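We make and sell paint in Drorley. Most of it goes on houses within a couple of hours' drive, on weatherboards, fences, shed doors, kitchen ceilings and the occasional boat trailer. The shop and the mixing room share a building on Bhatt Street, next to the tyre place, with parking down the side for utes and trailers.

## How we started

Wostard began as a hardware shop with a paint counter at the back. The counter did better than the rest of the shop. Customers came in for a tin of undercoat and stayed to ask why their last coat had peeled, and over the years more of the floor went to paint and less to hinges and garden hose. Eventually the hardware side closed and the name stayed on the awning.

We started making our own paint when a supplier dropped a weatherboard primer that half the district relied on. We bought a second-hand mixer, took advice from a retired paint chemist and made small batches until we had a primer we were prepared to put our name on. It's still in the range, sold under the same plain label, and it's still the product we get the most phone calls about.

The exterior topcoats came next, then the interior flats and low-sheens. The Paltitz range was the last to be added. It covers metal and hard plastics, and people use it for letterboxes, downpipes, meter box covers and outdoor furniture.

## What we make

Everything we make is water-based. We used to do an oil-based enamel and gave it up when the water-based one got good enough on doors and trim. Some older painters were unhappy about that and a few of them still are. We stock another maker's oil enamel for jobs that call for it.

The full range is:

- Weatherboard primer
- Exterior flat, low-sheen and semi-gloss
- Interior flat and low-sheen
- Ceiling white
- Trim and door enamel
- Paving paint
- Paltitz, in matte and satin

We don't make stains, decking oils or anything for marine use below the waterline. We can point you to people who do.

Batches are small. A typical one is 300 litres, and a slow-moving product like the paving paint might only be made every couple of months. If you are painting something large, ask for tins from one batch. The batch number is stamped on the base of each tin, and we keep a litre of every batch on the shelf out the back in case there is a question about it later.

## Colour matching

We'll match nearly anything you can carry in, provided there is a clean flat area on it a bit bigger than a twenty-cent piece. The instrument gives us a starting formula. After that it's done by eye, with drawdown cards dried and held against the sample near the front window and again under the lights.
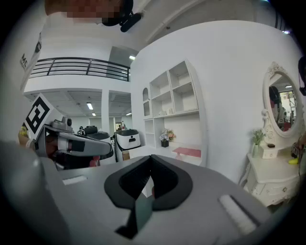
Greys take us longer than any other colour. Most of them lean toward blue, green or brown, and the lean is hard to pick until the paint is on a wall beside something else. Sheen causes as much trouble as the pigment. A smooth, matte grey plastic like the one in the photo has almost no shine to help you, and a satin paint mixed to the same formula will look darker next to it from one angle and lighter from another. For that kind of surface we match the sheen first and then the colour. We also ask which way the wall faces, as a grey that looks neutral on the north side of a house can look quite blue on the south.

Whites are nearly as slow. If you have an old tin with the lid label still readable, bring it, even if what's left inside has gone hard. We hold card records going back to the hardware days and can often find the original formula.

There's no charge for a match if you buy a tin of four litres or more. For sample pots we charge a small fee and take it off your order if you come back.

Faded paint is a separate question. A wall that has had years of afternoon sun is no longer the colour on the record card, so a touch-up mixed to the old formula will show. We can match to the wall as it is now, which works for a small patch, but on a big elevation you are generally better off repainting from corner to corner.

## The people here

There are 8 of us. Most have painted for a living at some point, and those who haven't have done enough of it at home to be useful. Everyone works the counter at some time during the week, including whoever is making paint. We think the person mixing a product should hear what goes wrong with it.

Apprentices from local painting businesses come in over winter when outside work slows down. They spend a few mornings in the mixing room learning what goes into a tin and why some products can't be thinned. It's informal, and the employer arranges it with us by phone.

## The trade counter

The trade counter opens at 6 in the morning and the rest of the shop at eight. Painters with an account can ring an order through the afternoon before and pick it up from the side door. Tinted orders are put on the left-hand rack with the job address on the lid. Please check the address before you load up. We've had a cream ceiling in this town that was meant to be somebody else's hallway.

Accounts are on 30 days. We ask for a trade reference and a phone number that gets answered. New businesses without much history can start on a smaller limit and we'll look at it again after a few months.

We deliver to sites in Drorley and the nearby townships. Outside that area we use a carrier, and in very hot weather we'd rather hold an order than have it sit in the back of a closed truck all day.

## Advice, and when we'll say no

A fair part of the day is spent on questions from people who are doing their own painting. We're happy to answer them whether or not the paint came from us. Photos help, and a flake of the old paint in a sandwich bag helps more, because we can see how many layers there are and which one has let go.

If the house was built before the 1970s, or you don't know its age, test for lead before you sand or scrape anything. We sell test kits at the counter. If the test is positive we'll give you a printed sheet on safe handling and suggest you talk to a painter who is set up for it.

There are jobs we won't sell paint for. We won't sell a topcoat to go over chalky, untreated weatherboard if we know that's where it's headed. We won't sell paving paint for a new concrete slab that hasn't cured. And we'll try to talk you out of painting brick that has rising damp, where the paint will blister no matter whose name is on the tin. Get the damp seen to and come back.

Our own products have had problems too. An early version of the interior flat marked badly if you brushed past it in a dark jacket. It took us two reformulations to sort out, and customers who had bought the first one were given replacement paint. If something of ours fails and the surface was prepared the way the label says, tell us and bring the tin.

## Leftovers and empties

Bring back empty Wostard tins with the lids off and the insides dry. The metal goes to the scrap yard. Plastic pails are washed and offered free at the side door, and they go quickly in planting season.

Usable leftovers in good nick can come back as well, as long as they are ours and the label is intact. We blend the exterior ones into a single batch each December. It comes out somewhere between beige and grey, never the same twice, and it's sold cheaply for sheds and fences. The community garden has had a few tins of it over the years and so has the back wall of the football club.

Please don't tip wash water down the stormwater drain. Let the solids settle in a bucket overnight, pour the clear water onto grass well away from any drain, and put the dried sludge in the bin.

## Finding us

Come in off the main road at the Bhatt Street roundabout and look for the green awning. If you have a trailer, use the second driveway, which goes right through to the back lane, so you won't have to reverse out. There's a ramp at the front door and a bench inside where you can lay out samples.

We close for a short break after Christmas. The dates go up on the door in early December, and trade customers who'll need stock over the break should get their orders in before then. At other times of year, the quietest part of the day is mid-afternoon, and that's when to come if you've got a colour to match and want to wait for the card to dry.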